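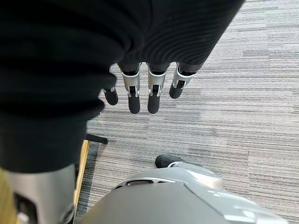

Carpet news, for those who have been holding their breath

The ground floor at Trarnodness House now has its carpet tiles. They are grey. They are also a slightly different grey, with some white and a good deal of charcoal, all of it streaked in one direction as though somebody had combed it. The range offered us by Indeo ran to a great many colours, and after two months of samples being passed round on the landing we chose the one that looks most like drizzle.

It took 619 tiles to do the lot, including the awkward bit behind the post room door where no foot has trodden since the lease was signed. Another 190 are stacked in the basement as spares. Please don't borrow them. One has already gone upstairs to live under a chair on the second floor, and we know which chair.

A few practical points. The stripes run left to right as you come in from the Kakness Road entrance, and the fitters were careful about it. If you lift a tile to get at a floor box, put it back the way you found it. There is an arrow on the underside. A tile turned by a quarter shows up from the far end of the room like a missing tooth, and Ada Testa will see it before you have sat down again.

Spills: blot, don't scrub. Cold water, a white cloth, then tell Ada. Coffee lifts well if you own up within the hour. Curry is another matter, and the tile by the Messina meeting room will be swapped shortly. If a tile is past saving it can be changed in five minutes, a fact that was used against the old blue carpet at every meeting for three years.

Chairs with hard castors should go to Mirko Bassi for soft ones. He has a box of them and would like it to be emptier. Anything heavy on a trolley goes over the boards by the lift until the end of March, while the edges settle.

Several people have asked what happened to the blue carpet. It has been taken up and sent away, along with whatever was living in it. Mirko found eleven pen lids and a door key during the lifting. The key fits nothing we have tried so far, and is at reception if you think it's yours.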